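Praktikum Handgeführte Greifer, Skript zu Einheit 4
Wenn die Markierung verschwindet: ein Ausfall und was wir daraus mitnehmen

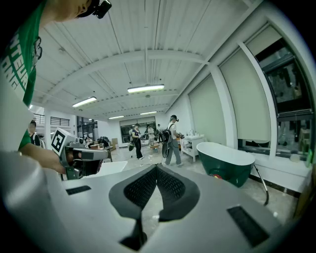 Abb. 1: Zwei Handgreifer im Arbeitsraum, auf dem hinteren der weiße Würfel mit der schwarzen Markierung.

So, letzte Woche sind wir ja mitten in der Fehlersuche stecken geblieben, deshalb steige ich direkt wieder ein. Wer gefehlt hat: Es geht um die Aufnahmeserie aus dem August, die wir komplett wegwerfen durften. 557 Durchgänge, und ich habe damals ziemlich geflucht!

Kurz der Ablauf. Jairo Ccori und ich hatten die Greifer morgens kalibriert, alles im grünen Bereich, und dann wurde den ganzen Tag aufgenommen. Die Position des Greifers haben wir in dieser Serie allein über die Markierung auf dem Würfel bestimmt. Abends habe ich die Bahnen in Kernus geladen (das ist unser Auswerteprogramm, den Zugang habt ihr aus Einheit 1) und sah Sprünge. Keine kleinen Zacken, wie man sie vom Rauschen kennt, sondern Sätze quer durch den Raum. Der Greifer stand laut Daten plötzlich hinter der Wand.

Mein erster Verdacht war die Uhr. Wenn zwei Geräte zeitlich auseinanderlaufen, sieht das manchmal ganz ähnlich aus. Also einen halben Abend Zeitstempel verglichen, die waren sauber. Das war vertane Zeit, und ich erzähle es trotzdem, weil mindestens die Hälfte von euch genau dort anfangen wird :-)

Eoin Keogh hat dann den eigentlichen Fehler gefunden, und zwar eher zufällig beim Durchblättern der Einzelbilder. Zwei Dinge kamen zusammen:

Erstens die Verdeckung. Wer sich weit vorbeugt, schiebt leicht den Unterarm oder Ärmel zwischen Kamera und Würfel. Die Markierung ist dann für ein paar Bilder weg. Schlimm ist das noch nicht, solange die Software es merkt.

Zweitens der Umgang mit der Lücke. Sie hat es nämlich nicht gemerkt! In der Konfiguration war eingestellt, dass bei fehlender Markierung der nächstbeste Kandidat genommen wird, egal wie schlecht er passt. Ein Lichtreflex auf dem Boden mit ein bisschen Kontrast drumherum hat da schon gereicht. Eine Fehlermeldung gab es nicht, im Protokoll stand brav »Status OK«.

Und jetzt der Teil, der mir wirklich Bauchschmerzen gemacht hat. Am nächsten Tag sollten die Bahnen auf den Arm in der Zelle Velgate gespielt werden. Eine Bahn mit so einem Sprung hätte der Arm mit voller Beschleunigung nachfahren wollen. Die Geschwindigkeitsgrenze hätte vermutlich gegriffen, aber darauf verlasse ich mich nicht, und ihr bitte auch nicht. Seitdem gilt bei uns: Jede Bahn läuft erst durch die Sprungprüfung, dann in die Simulation, und der erste Lauf am echten Arm ist langsam, mit einer Person am Not-Halt und allen anderen außerhalb der Zelle.

Was ihr vor jeder Aufnahme macht:
Markierung auf Kratzer und lose Ecken ansehen.
Probebewegung mit vorgebeugtem Oberkörper, dabei auf die Erkennungsanzeige schauen.
In der Konfiguration nachsehen, dass Lücken als Lücken gespeichert werden.
Nach den ersten 9 Durchgängen anhalten und die Bahnen plotten, auch wenn alle gerade so schön im Schwung sind.

Zur Übung: Im Kursordner liegt die Datei zu Durchgang 967, die stammt aus der Wiederholung der Serie und enthält eine echte Verdeckung. Sucht die Stelle, tragt Anfang und Ende der Lücke ein und überlegt euch, ab welcher Länge ihr noch interpolieren würdet. Eine allgemeingültige Grenze gibt es da nicht, ich will eure Begründung lesen.

Abgabe wie immer über Fisteva, bitte als PDF und mit Gruppennamen. Fragen zur Konfiguration gehen an Eoin, alles andere an mich.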